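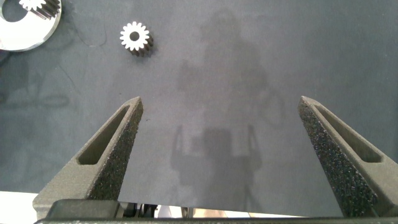 Hi Amedeo, quick one for the Vondance grant, as of 1st October. The gear trays are finally getting sorted! I've put the dark mat down on the bench (small parts used to vanish on the white top).

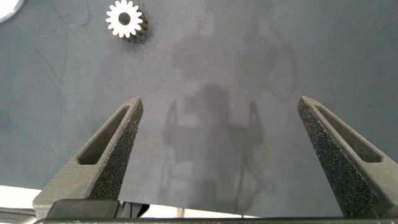
**Parts**

We've got 240 spur gears in from Gerlach, and the little toothed ones are my favorites. Kęstutis is checking the bores.

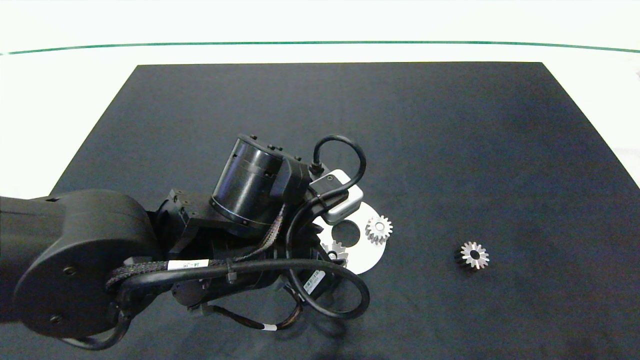
## Money

We're fine here. The mat and trays came out of the Florine line, with enough left for 6 more bins.

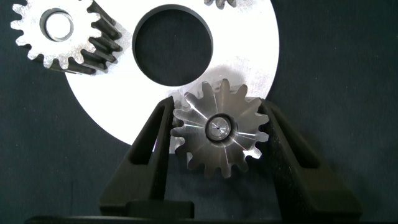
## Next up

Labels, then the big flat discs. I'd love to have it all shelved by November!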